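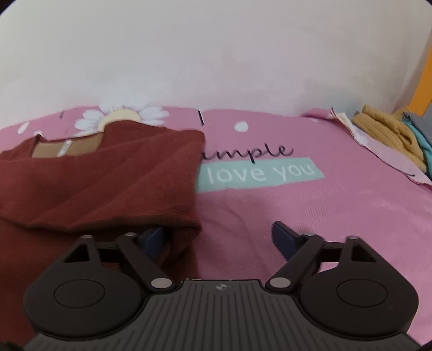

Black hand-held gripper, seen from above and behind

Print | E-mail this post

Psalm numbers and the reading plan

The plan for the Drokness reading group has gone through another revision, and most of the work was again in the psalm numbers. I said in February that I would write down how the mapping is done so that I don't have to work it out a third time. These are the notes.

There are two main systems of numbering. The Hebrew text has one, and nearly all English Bibles from the Reformation onwards follow it. The Greek translation, the Septuagint, has another, and it passed into the Latin Vulgate and from there into older Catholic books. Orthodox service books still use the Greek numbers. Both systems arrive at a total of 150, which hides the fact that they disagree for most of the way.

The differences come from four places where one side joins or splits what the other does not.

Hebrew 9 and 10 are a single psalm in the Greek, numbered 9. There is decent evidence for the Greek here, as the two together form a broken alphabetical acrostic and 10 has no title of its own. From this point the Greek number is one lower than the Hebrew.

Hebrew 114 and 115 are joined as Greek 113.

Hebrew 116 is split. Verses 1 to 9 are Greek 114 and verses 10 to 19 are Greek 115. After that the offset is back to one.

Hebrew 147 is split at the end of verse 11. The first part is Greek 146 and the second part is Greek 147. From 148 to the end the numbers agree, as they did from 1 to 8.

So for anything from Hebrew 11 to 113, and again from 117 to 146, subtract one to get the Greek. The Lord is my shepherd is 23 in one and 22 in the other. The great psalm of repentance is 51 or 50. Greek books also have a 151, about David and Goliath, marked in its own title as outside the number. I leave it out of the plan.

Verse numbers are a separate problem and cause more mistakes than the psalm numbers do. Many psalms have a title (“To the choirmaster”, “A psalm of David” and so on). Printed Hebrew Bibles count the title as a verse, or as part of verse 1 if it is short. Most English Bibles print it above the psalm and start counting at the first line of the poem. Psalm 51 has a long title which takes up two verses in the Hebrew, so English verse 1 is Hebrew verse 3. Psalm 23 has a short one, which shares verse 1 with the opening line, and there the verse numbers match. No rule will give you the shift from the psalm number. It has to be looked up, and the result is 0, 1 or 2.

Some Catholic translations use the Hebrew psalm numbers and also count the titles, so a reader can have the same psalm number as their neighbour and a different verse number. This is what went wrong with the penitential psalms in the last plan. Gerrit Mofokeng had copied the references from one book and I had checked them against another, and both of us thought they were fine.
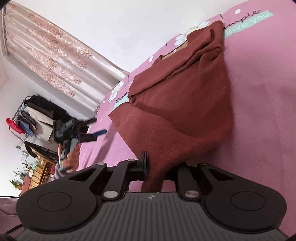

The fix is to store one reference and derive the rest. I keep the plan as a plain table with the Hebrew psalm number and the English verse number as the key. A second column holds the Greek number, a third holds the title shift. Everything printed on the sheet is produced from those. If a range crosses a split, such as 116:7–12, the row is divided in two before anything else is done to it. I tried handling split ranges at the printing stage and it was a mess.

For most of the year I had been using Kolleo, which has a psalter module and will convert references in bulk. It handles the subtraction correctly. It doesn't know about title verses, and on 147 it returned the whole psalm for either half. I reported this and had a polite reply. Until it changes I would use it for the main run of the psalter only, and check 9, 10, 114 to 116 and 147 by hand.

A few decisions about the sheet itself, as people have asked:

The Hebrew number is given first, with the Greek in brackets where it differs. Members with Orthodox prayer books have agreed to this. The Orthodox division of the psalter into twenty sections, the kathismata, is printed in the margin.

The opening words are printed beside each number. This takes up room, but it settles arguments faster than any note on numbering. I used to give the Latin opening as well and have stopped.

Psalm 119 (118) is divided by its Hebrew letters, eight verses to each. It has no title, so the verse numbers are the same everywhere. It is the longest psalm and the easiest to reference.

Selah is ignored. It has no bearing on verse count.

I still have the canticles to do. Those are numbered differently in every book I own, and I may just give the chapter and verse.

Last updated: 8th June

Comments

Mayu Oda
Thank you for this. Is the split in 116 the same in the Vulgate? My old Latin book seems to carry the verse numbers on from 9 to 10 in the second part instead of starting again.

Reply from the author
Same split, yes. Many Latin editions number the second part from 10, and do the same with 147 from 12. I should have mentioned it.

Rami Hourani
We sing from the Greek numbering and the brackets work well enough. Could the type in the margin be a little larger?

Eylül Akgül
Could you put the table up as a file? I would like the title shifts for the whole psalter and don't fancy typing them in.

Vusumuzi Du Plessis
Psalm 10 on the second page has (10) after it. Should be (9).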